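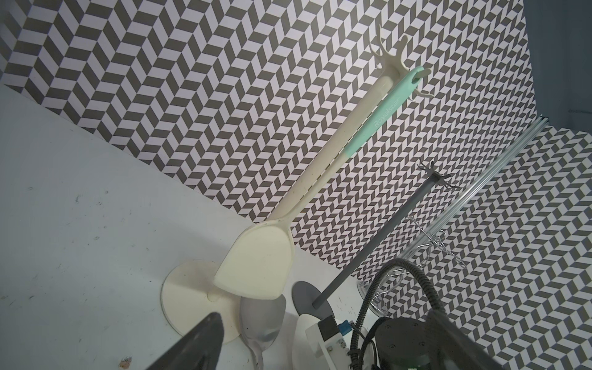 Jovita Carrillo wrote in to tell me I'm being a crank and the Renelcombe parking meters will pay for themselves in four years, so why not give the town a chance. Four years! With what drivers?

Let me back up. The county commission voted in November to put 478 meters downtown. Not one public hearing beforehand that a working person could get to. They held it at 8 in the morning. Try getting off shift for that.

And the contract. Went to Gutel, the only bidder, for a term of 28 years. Twenty-eight. My grandkids will be feeding those things. If the town wants even one block back for a street fair, it pays Gutel for the lost quarters. That's in the contract, page 8, go read it, they have a copy at the library desk if you ask twice.

I'm not against paying for stuff. Roads cost money, fine. But say so. Raise the tax a hair, put it on the ballot and let people vote it up or down. What they did was sell off the curb for one fat check and plug this years hole with it – and next year there's the same hole and no curb. 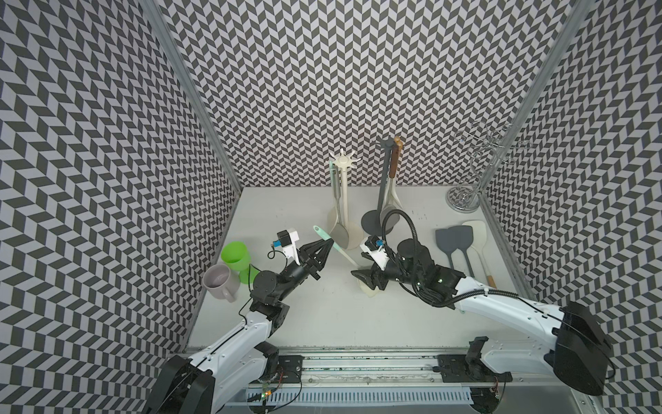
Look at Gondale. Same deal, smaller town. Check was gone in two budgets and the hardware store moved out by the highway where parking is free. Ask anybody over there if they'd sign again.

Ľudovít Holub was the one commissioner who voted no. I don't agree with him on much, the water thing especially, but he asked where the money goes in year three and got told it was "outside the scope." Outside the scope of what?? It's a budget meeting.

Both parties on that board, by the way. So don't send me letters about who I vote for. They all sat there and raised there hands.

There is still a way out. The contract has a cancelation window before the first meters go in on Manríquez Street. Costs us a penalty, yes. Cheaper than 28 years. Call the clerk, call your commissioner, call them at supper if you have to. Ask for a vote in the evening this time.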